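Visit to the Nerkora lab, Lestov

In March I could join the open afternoon at Nerkora, a small research group in Lestov. I work with packing machines at Gralasport, so I wanted to see their method for teaching two-handed tasks from human demonstrations.

The group records people who hold a gripper in each hand. Their collection has 2,201 demonstrations, all at table height.
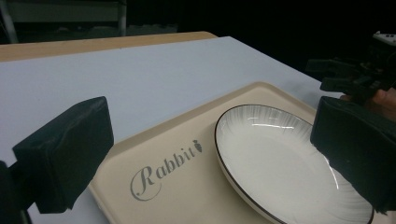

Prendergast

The task I watched was with a plate on a tray with the word "Rabbit" on it. The fingers have a dark, soft-looking cover and open quite wide. I tried a pair for six minutes and my wrists were tired — it needs practice.

Our host told us that the first 1,000 demonstrations gave most of the improvement. Between 1,000 and 2,000 the gain was small, except when the plate started close to the rim of the tray. I asked if slow demonstrations are worse than fast ones. They have not tested it yet.
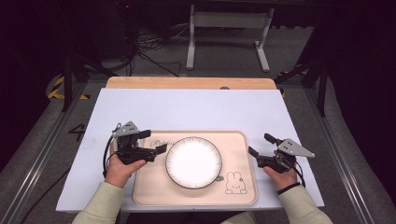 Both grippers open, the dish on the tray between them

After coffee we saw the result plots. I would have liked more detail about the failed trials, but the slides will be sent to all visitors in April.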